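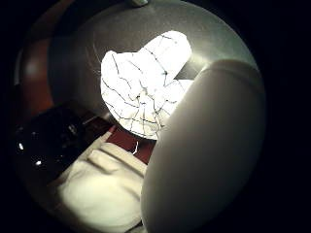
Drimcombe's paper store takes in 2,132 sacks of mixed office waste a year. Its sorting lead puts crumpled sheets in a separate bay. "Crumpling doesn't shorten the fiber. Shredding does," she said. "A balled sheet pulps fine, it just takes up room."

Bales go to the Stonach mill at 13 percent moisture or less. Above that, the load is downgraded. Asked about staples, she said the screens catch them. "Tape is worse. Almost 200 sacks were pulled for tape by September."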